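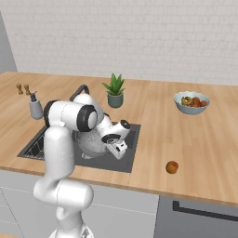
Dark sink, pale oak benchtop.

I've been meaning to write about the painting course since May, when I signed up for it on a whim, and now we've finished and I've got paint on most of my jumpers, so it's probably time.

The subject was portraits. I didn't choose portraits. I wanted landscapes, but the landscape class at the Mellmont clashed with my late shift, so portraits it was, with Friederike Eichhorn, who has been teaching upstairs there for years and who wears a man's business shirt back to front as a smock. She starts every new group the same way. You get a board, a brush that's far too big, and one tube of burnt umber, and you have to paint the person across from you in brown. No drawing first, no white. If you want a light bit you wipe the paint off with a rag.

I was terrible at it! My first one looked like a potato with worries. The woman opposite me was Aishwarya Kurup, who had done a fair bit of drawing before and got a likeness of me so quickly that I was a bit put out (she gave me my dad's chin, which I do have, but still).

The thing I kept doing was painting eyes. I'd put in two careful eyes straight away and then try to build a head around them, and the head never fitted. Friederike would come past, say "hm", and wipe them out with her thumb. She did this to me three weeks running. What she wanted was the big shadow shape first, so the eye socket, the side of the nose and the bit under the lip all joined up into one dark patch, and the eyes could wait. When I finally did it that way I had somebody's face in front of me before I'd painted a single feature, and I rang my sister from the tram about it.

Around the middle of the course we moved on to colour and I went backwards again. We had four tubes: white, yellow ochre, a red and a black. The black acts as your blue, which I didn't believe until I mixed it with a lot of white and laid it next to the ochre, and there it was, a cool grey-blue, like the colour of the skin under your eyes when you haven't slept. I've since read that plenty of the old portrait painters worked with something close to this. I bought my own tubes, the Potix student range, and they're fine. The white's a bit oily. I squeeze it onto kitchen paper for ten minutes first and that sorts it out.

Linseed oil, on the other hand, I can't recommend leaving in a warm car.

We also had a gallery day, which was my favourite part. Friederike took us to see a loan show that had a whole room of small heads by a painter called Sárközi, who I'd never heard of. The wall label said he'd kept 51 self-portraits in his house and never shown any of them while he was alive. They had a dozen or so up. In some he's barely there, just a forehead and a collar and a lot of bare canvas. In one he's plainly furious. I stood in front of that one for ages and what got me was that the ear is a single stroke, one reddish comma, and it's the most ear-like ear you've ever seen. Aishwarya and I went home and both tried to do it. Mine took nearly 70 goes and a whole pad of oil paper, and I've kept two.

There was an older portrait in the next room too, dated 1770, of a merchant's wife in grey silk, and I'll admit I'd normally walk straight past that sort of thing. This time I went right up to the sleeve to see how it was done (the guard coughed at me). Up close it's nothing, just some streaky zigzags. Step back and it's silk. I did the forwards and backwards thing so many times that I ended up in somebody's pram.

For the last class we each brought in a sitter. I brought my neighbour Irno, who can't keep still and who talked about fishing for the whole two hours, so his mouth is a blur. I've decided I like it. He hasn't said whether he does. It's in his hallway, though, next to the coat hooks, so I'm taking that as a yes.

The course cost me $400 all up, plus paint, and I've put my name down for the next one. It's hands. Friederike says hands are much worse than faces and seemed very cheerful about it. If anyone's got a decent secondhand easel they're not using, let me know, because mine folds up on me whenever I lean in, and I'd like to have it sorted before we start.

Posted 19 November 2025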